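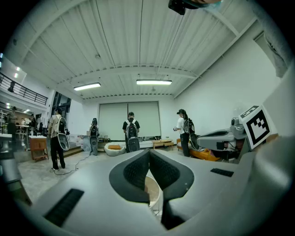 Gesico Premises Desk – Electrical and Floors

May | Logged by Tainá Figueiredo | 1 min read

Ticket 1222: sockets cutting out, main hall

Reported by Jailson Nogueira. Sockets by the glass table go dead for a minute or two, then come back. The ceiling tubes stay lit when it happens, so lighting has been ruled out. He also asked for the cables on the floor to be looked at.

09:20 – Checked the board with Kiros Gebreyes. Nothing tripped. Circuit 9 reset anyway.

10:05 – Dead again. Wall socket tested and fine with a lamp plugged straight in.

10:40 – Swapped the lead between wall and extension. No change.

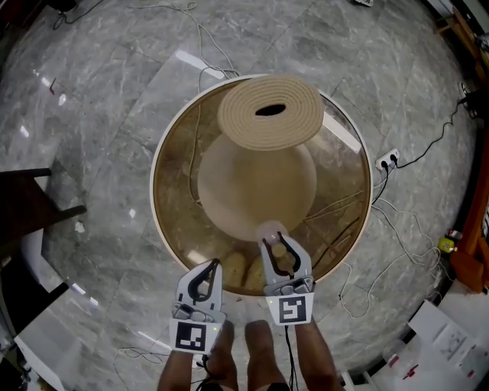
Extension leads are now the main suspect. Kiros pressed each plug in turn and the power dropped when he moved the second one. The white power strip on the floor to the right of the table is the one to replace, and its black cords need to go back into the new strip in the same order. The mat can stay on the tabletop while this is done – just don't lean on the glass.

11:30 – New Griler strip requested from stores, plus cable covers for the walkway. Jucélia Vasconcelos has the order.

14:15 – Strip fitted. No dropouts in the first 19 minutes. Covers still to come.

Status: open, waiting on parts.

Contact: Premises Desk, extension 200
© Gesico
Back to top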